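Soft pads or hard fingers for picking up snack bags with a hand-held gripper?

Posted in Grippers and End Effectors
Asked by barnorel_bench, 16th July

I'm trying to choose between two hand-held grippers for collecting pick demos at home. One is the Zadano, with a dark soft pad on each finger. The other is the Utik, which has bare hard fingers and costs a good deal less. I have 400 to spend and would like some of it left over for a second wide camera.

The Zadano page says the pads "adapt to any packaging." I have read that sentence on every gripper page since January and I don't believe it from any of them. My objects are mostly light bags: chips, nuts, dried fruit, wet wipes. A few small cartons. Nothing heavy. They will be on a bed or a sofa most of the time, so the surface gives when you push on it.

What I want to know:

Do pads make any difference on a thin bag with air in it, or is it just a nicer looking finger?

Does the wide lens see enough of the fingertips once there's a bag between them? The one sample clip I found was all blocks and cups, which tells me nothing.

Has anyone run both on the same stuff? I don't need a sales pitch, I can get that from the sales page.

3 replies

wei_linkage

I've run both. Not side by side on the same day, so take it for what it is.

Pads matter less than people say and the linkage matters more. On the Utik the fingers don't stay parallel when they close. They toe in a little at the tips, so a bag gets squeezed along one line and the air shifts up or down. Sometimes that holds, sometimes the bag rolls out. I did 100 picks on air-filled bags with each one and the Utik dropped 15. The Zadano dropped 2. Before you get excited, my trigger pull was better by the time I got to the Zadano, and I used fresh bags for it. So some of that gap is me and some of it is the bags. I would not put those numbers on a slide.

The pads do help with sideways slip. They also pick up lint from bedding and get slick until you wipe them. The Zadano page doesn't mention this anywhere that I could find.

As for "adapt to any packaging" - no. Wet wipes were bad with both. A full pack is heavy at one end and swings around the grip point. Grab it by the middle and forget about doing anything neat with it afterward.

If you go with the Utik, check the pivot screws before the first session and again after a few hours. Mine worked loose and I blamed the software for an entire evening.

utikfan

Utik is fine. Bought mine used and never had a problem. Put some tape on the fingers if you want grip, same thing for no money. People overthink this.

lowlight_rig

Tape is not the same thing. It creeps, the edge lifts, and then you have a flap that catches on everything you try to let go of. I tried two kinds and went back to bare fingers.

On the camera part of your post, which is the part I care about. The view from the handle is wide enough to catch plenty of things you didn't ask for. What it doesn't do well is show the front of a soft package below the fingertips. The view from a pick with a padded gripper, bag held by its lower end over a bedsheet, shows what you'd be working with.
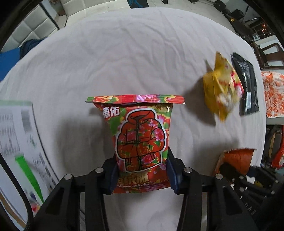
Grippers and End Effectors, Vol. 2, page 15

Look at the writing under the jacket drawing. Part of it is behind the gripper, and the smaller line below that is lost at the jaws. The 德佑 at the top left is perfectly clear. If all you need is to know which bag you've got, that's good enough. If you were hoping to read the small print while holding the thing, you'd have to grab it somewhere else or look at it before you pick it up.

Check the left side too. The big printed sheet over there is badly curved and smeared. The curve I put down to the lens, and software can take out some of it. The smear you are stuck with. I'd also want to know how your tracking copes with dark corners like those, and I'd test that before spending anything on a second camera. A second one with the same lens gives you the same corners twice.

The picture doesn't settle pads against hard fingers, by the way. It's one instant with a bag in the grip. It can't tell you if the bag stayed there, and I'd be careful with any seller who posts a still like that and calls it a result.

What I'd do is borrow or rent whichever one you can get, take your ten worst bags, and do them all on the actual bed you plan to use. A table test will flatter both grippers. On a mattress you tend to push down too far, the bag sinks, and the fingers close on sheet as well as bag.

Comments

barnorel_bench: Thanks, the bit about toe-in is exactly what I couldn't get from the listing. wei_linkage, did the wet wipes swing with the pads clean, or was that after they'd picked up lint?

wei_linkage: Both. Clean was a bit better. I didn't write it down, so don't quote me.

utikfan: still say tape

barnorel_bench: Going to try renting the Zadano first and hold off on the camera. I'll post the drop count with the same bags for both, if the bags last that long.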